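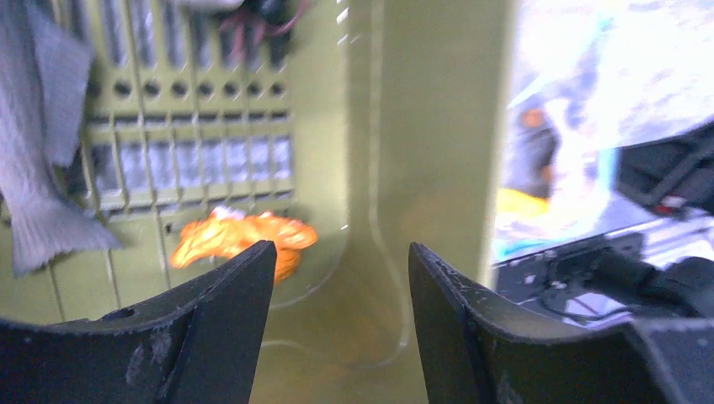 Fig. 1. Orange item in an olive-green container.

Unit 3: Color in Storage and Sorting
Handout, Wednesday, April 6, 2022

People find things by color before they find them by shape or by reading a label. This unit looks at how stores, kitchens and stockrooms make use of that.

Contrast
A bright item on a dull background is found faster than the same item on a background close to its own color. Orange on olive green is a fair contrast. Brown on olive green is a poor one. Two things matter: the difference in hue and the difference in lightness. Of the two, lightness does more of the work in dim rooms.

Case: the Stonwood stockroom
Stonwood kept some 200 small parts in gray bins with printed labels. In February the bins were changed to colored ones, with one color for each shelf. Staff kept the old labels. Returns to the wrong shelf went down, but mistakes within a shelf stayed the same. Color told people which shelf to go to and gave no help after that.

Limits
Color codes stop working when there are too many colors. They also fail for people who can't tell red from green, so a second cue such as a letter or a stripe is needed. Faded plastic is another common problem. The Nyberg reading covers this in section 2.

For next class
Read the Clullero case. Pick a cupboard or drawer at home and write two paragraphs on how color helps or gets in the way when you look for something in it. Bring a printed copy.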